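**Budgeting for the Second Cell**

Torvik's Disbridge plant set aside funds in February for a second disassembly cell. Ragnvald Haugen, who oversees equipment planning, asked suppliers to price the arms, the table and the fixtures separately. Zerkano's bid listed 72 line items -- more than the department had expected to review.
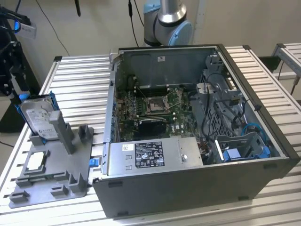 *Page last changed: February, 4:10 p.m.*

Fixtures remain the least certain cost. A printed tray that holds a hard drive upright in its blue carrier suits one family of desktop computers, and other models require their own. The plan allows 205 hours for fixture design and 663 for programming and testing.

Haugen has recommended that the purchase of Lelia, the scheduling software, be deferred until the cell has processed 700 computers. The plant's decision on financing is expected before summer.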